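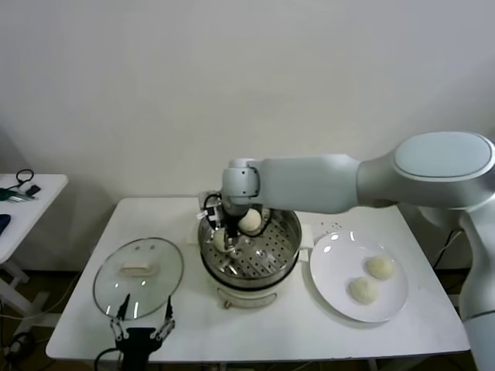 Chore robotics

Chore robotics is the branch of automation concerned with the jobs people would most like to be rid of: cooking, dishing up, tidying, folding, wiping down, and their shop-floor cousins such as packing, sorting and refilling shelves. It is distinct from industrial robotics, in which the machine does one thing very well and everything else is bolted down for its benefit. Kitchens are seldom bolted down.

Background

Single-purpose household machines have been a success for so long that they are no longer called robots. The washing machine and the dishwasher do their work without seeing or reaching for anything, and leave the loading and unloading to the owner. Chore robotics is largely an attempt to automate the bits these machines left over, which were left over for good reason.

Food handling

Moving food from a cooker to a plate is a common test task. Steamed buns are a favourite. They are soft, they vary in shape, they may stick to whatever they were cooked on, and a grip firm enough to lift one can also leave a dent in it. Steam fogs lenses. Lids have to be taken off and put somewhere, and a glass lid is awkward for many depth cameras, which tend to look straight through it. Two-armed systems can give the lid to one arm and the food to the other, at the cost of having two arms to keep from colliding.

The Tresercombe trials, run over one May in a works canteen, set a two-armed system called Indora to plate 350 buns. It dropped 10 and squashed 40, the latter being recorded as "served" until the kitchen manager, Ivone Amaral, asked for a second column. A member of her staff did the same work before the tea break.

Shop-floor work

Results are better where the objects are stiff and the lighting stays put. At the Lekdale packing hall, arms supplied by Bastos fill cartons through the night shift and call for a person when stuck. Mireille Abou Jaoude, who studied the hall, noted that the robots had not removed the dull part of the job so much as changed it to waiting for a robot to call.

Measuring progress

There is no agreed measure. Success rates are usually given for a single task in a single room, and tend to fall when the plate is a different size. Abou Jaoude has proposed the "Sunday test", under which a machine must get through 4 ordinary chores in a home it has never seen, with no engineer present. No system has been entered. Critics of the test say it is unfair, as a good many people would fail it too.

See also: Dishwasher; Food handling; Gripper; Housework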